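Plalldale library to close for two weeks in July for floor repairs

10 June 2023

Plalldale Library will shut its doors for two weeks in July while the floor of the main reading room is taken up and replaced. Loans that fall due during the closure will be extended automatically, and no fines will be charged on anything kept past its date while the building is shut.

The work has been put off since last year, when damp was found under the boards along the north wall. The affected stretch was roped off and the local history shelves were moved upstairs, where they have stayed. A survey this spring found that the joists beneath the children's corner also needed attention, and the library decided to have the whole floor done in one go.

Holub, the building firm that repaired the roof of the swimming baths, has been given the job. Its crew will start at the north wall and work towards the entrance. The parquet near the front desk is sound and will be lifted, cleaned and put back. The rest will be new oak.

Lindsay Doolan, who manages the library, said the closure had been timed to fall before the summer reading scheme begins.

"We looked at keeping half the room open and there was no safe way of doing it," she said. "People would have been stepping over cables to get to the crime novels. Two weeks with the doors shut is better than two months of that."

Where to borrow and return books

A small lending point will be set up in the foyer of the Sinport Centre on Mill Lane. It will hold 500 books, mostly recent fiction, large print and picture books, and there will be a trolley for returns. Reservations already in the system will be sent there for collection. Readers should bring their library card, as the staff will be working without the self-service machines.

The lending point will open from ten in the morning until four, with a break for lunch between one and half past. It will not open on Sundays. Parking at the Sinport Centre is free for the first hour, and the number 3 bus stops outside.

The returns box in the wall of the library building will be sealed for the whole period. Bags of books should not be left on the steps.

Newspapers will not be available at the Sinport Centre. The library's online newspaper and magazine service will carry on as normal, and anyone who has not used it before can ask for a password at the front desk before the closure.

Groups and clubs

Most of the groups that meet in the library have found somewhere else to go. The Tuesday-night poetry circle has been renamed the evening poetry circle for the summer and will meet in the café at the Sinport Centre. The knitting group is taking a break. Rhyme time for under-fives moves to the Methodist hall, at the usual hour, and buggies can be left in the side porch.

The computer club for teenagers will carry on online, with members joining from home at the usual time. New members aged 12 and over can still join, and a parent or guardian needs to sign the form.

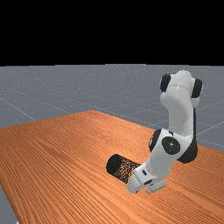 What will change when the library reopens

The reading room will look a little different. The tall shelving in the middle of the room will be replaced by lower units from Ultis, which can be wheeled aside for talks and concerts. Some readers had asked for this after last winter's talk on the old canal, when people at the back could see very little of the speaker.

The study tables by the windows will stay, and each will have a power socket. Local history will come back downstairs to a new bay beside the lift. The map cabinet is too heavy to be moved twice and will remain on the upper floor, where it can be seen on request.

The children's corner will get a new carpet and a lower desk. The painted whale on the wall is not being touched, Ms Doolan said, after several families wrote in to ask about it.

The cost of the work is being met from the library's repair fund and a grant for public buildings. The shelving was paid for separately, out of money left to the library by a former reader.

Opening hours will be the same as before. The summer reading scheme will start on the first Saturday after the library reopens, with badges and a reading chart for every child who signs up. Forms are available now from the front desk and will also be kept at the lending point.

Questions about loans and reservations can be put to staff at the desk or by telephone. The telephone line will be answered throughout the closure during lending point hours.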